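Publish the Clear Width
Kaj Eskildsen
7/14/18

Residential floor plans are sold on area. A two-bedroom unit in the Storov building is listed at 954 square feet, and that figure appears on the listing sheet, in the lease, in the tax record, and in the comparison tables that buyers make for themselves. It is a well-defined quantity, measured to a stated boundary, and two competent people with tapes will get close to the same answer. My objection is to what it is used for. Area is a reasonable basis for tax and for pricing floor finish. It is a weak basis for deciding whether a household can live in a room.

The quantity that governs daily use is clear width: the distance left for a person to pass once the furniture is in place and the doors are in the position in which they are normally left. Drawings rarely state it. It can be worked out from a dimensioned plan by anyone willing to do the subtraction, but most plans given to buyers carry two overall dimensions per room and no door swings, or door swings drawn at a scale where the line weight is a meaningful part of the distance in question.

Consider a dining room of 141 square feet. At one set of proportions it is nearly square and takes a table with passage on all four sides. At another it is a corridor with a window at the end. The listing treats the two as equal. A buyer who has only the area has no means of telling them apart, and a buyer who also has the overall dimensions still doesn't know where the door lands when it opens.

Chairs make the problem worse, and they are left out of nearly every furniture layout I am asked to review. A chair pushed in occupies little floor beyond the table edge. A chair with a person in it occupies a good deal more, and a chair being vacated occupies more again for a few seconds. The layout should be checked in the second condition and should at least survive the third. In practice it is checked in the first, when no one is in the room.

Haf Gethin and I went over the Plunell conversion plans last October. On paper the passage between table and wall came to 50 inches in the typical unit, which is generous. The figure had been taken from the face of the framing to the edge of a table with no chairs. With finishes, baseboard and a seated person deducted, the passage was still usable, but it was a different passage from the one described. Nothing in the drawing set was false. Each dimension was correct to the surface it named.

Renderings are commonly offered as the remedy. The argument is that a buyer who can't read a plan can read a view. I have some sympathy with this, and for color and finish I accept it. For clearance I do not. A view has no scale that the reader can apply, and its apparent depth depends on a viewpoint and a lens angle that are almost never disclosed.

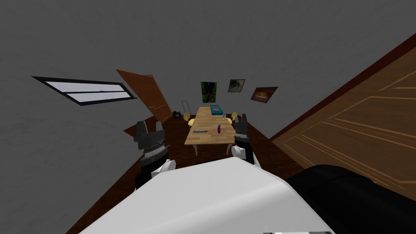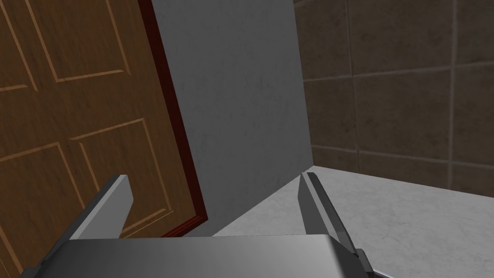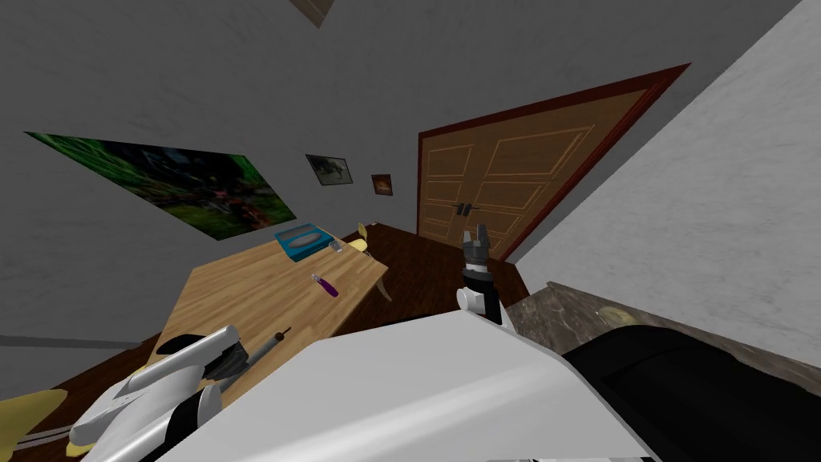
Three computer renderings of one interior. The table appears in the first and third; wooden doors appear in all three. No dimensions given.

Leif Arnardóttir, who prepares drawings for Flastar, has put the opposing case to me several times. Her position is that buyers do not want more numbers, that a plan with furniture clearances will be read as a guarantee, and that the first person to own a larger sofa will complain. The second point is the serious one. A developer controls the walls and does not control the sofa.

I think this is answered by stating the assumption. An appliance is sold with a required ventilation gap, and no one takes the gap as a promise about the kitchen. A room can be published with a reference table of stated size, chairs occupied, doors at 90 degrees, and the resulting clear width at the narrowest point. If the owner's table is 6 inches wider, the owner deducts the difference. That is arithmetic most people do without complaint when buying a refrigerator.

Three details need settling before such a figure would be of any use. The first is the plane of measurement. Clear width should be taken to the most projecting finished surface below elbow height, including radiators and door hardware. Handles are small, but they are found by the hip and the coat pocket, and they sit at the point where the passage is already tight.

The second is door position. Ladefoged, whose hinge catalogs I otherwise recommend, shows every leaf closed in its planning diagrams. An interior door in an occupied home is open for most of the day. A leaf that rests against a wall uses up its own thickness plus the stop. A leaf that cannot reach the wall, owing to a cabinet or a heating pipe, uses up much more, and on many plans the pipe isn't drawn.

The third is tolerance. Walls are out of plumb, and plaster builds up at corners. I would publish clear width rounded down to the nearest inch, and I would not accept an average across units of the same type. The narrowest one built is the one somebody has to carry a mattress through.

Frida Brynjólfsdóttir has suggested starting with rental listings, where tenants move often and the cost of a bad fit is paid over and over. I agree with her on the order. One line per room would be enough, printed directly under the area and in the same size of type.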